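Two-arm trials halted at Kestodbridge after gripper fault

The Kestodbridge robotics workshop has suspended trials of its Nadar two-arm system after a gripper failed to release during a cloth-handling exercise in August. 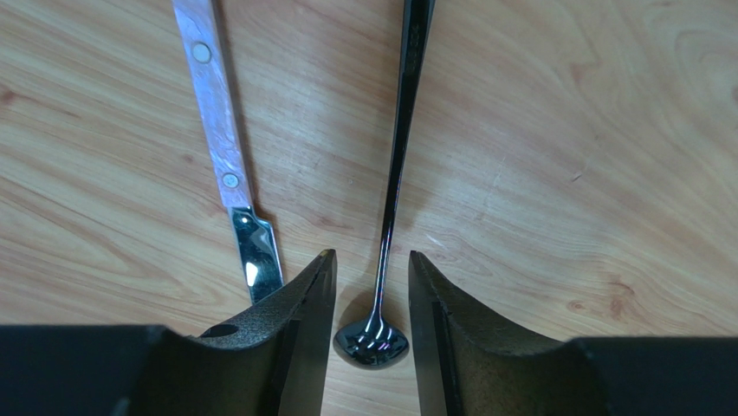

The fault occurred on cycle 665. The left gripper received the command to open and remained closed for nine seconds, until the operator pressed the emergency stop. There were no injuries.

Dorothy Stockdale, head of safety, said the controller, supplied by Grollido, had logged the release as complete. "The system reported a state it was not in, and we regard that as serious," she said.
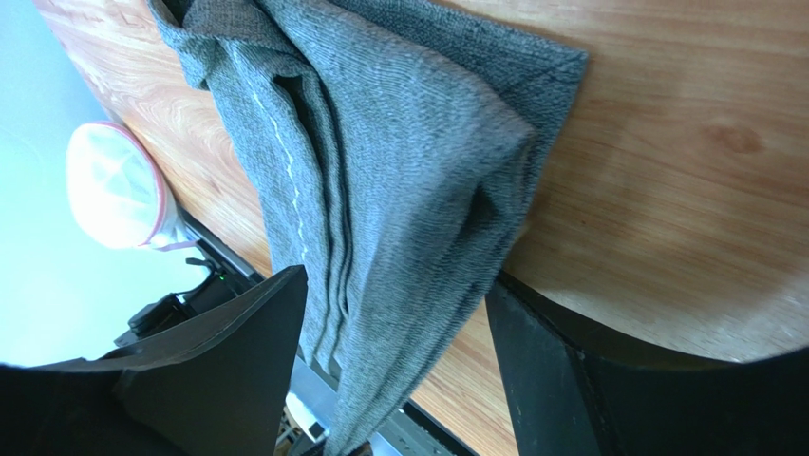

Three earlier delays of the same type have since been found in the records. None had been reported at the time.
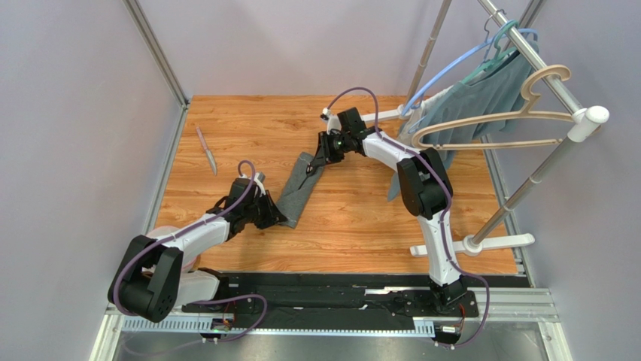

The two arms over the work surface, with the grey cloth between them.

Grollido has been asked for a software correction, and operators will repeat their stop-button training.
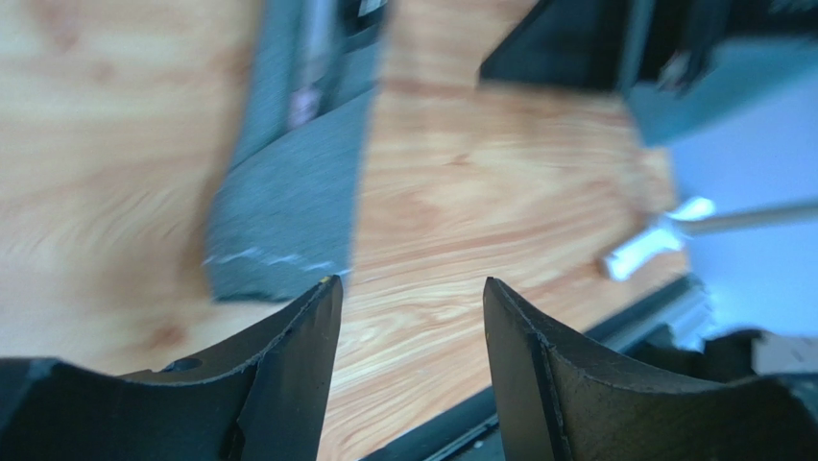
Finger wear is being examined separately by Aishwarya Kaimal, the workshop's test engineer. The ridges of the black fingers look chipped and uneven along their edges, and a replacement set has been ordered from Rillik. Trials will not resume before her report is received.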